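# dredlow-phrases

Household phrases in Portuguese and English, collected by Lindalva Magalhães and checked by Chaimae Radwan. The set has 691 pairs in 13 topic files, one pair per line, tab-separated.

Topics run from cooking and laundry to paying bills. Most phrases are short – the longest has nine words in English.
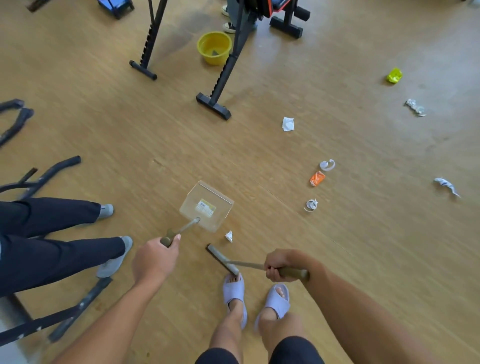 Spelling follows Brazilian usage. Two files, `letters.tsv` and `phone.tsv`, were redone in March after Chaimae found mixed forms of address. Older copies still have the errors.

## Known gaps

- No audio
- Few phrases for talking to children

Last updated June 15, 2021.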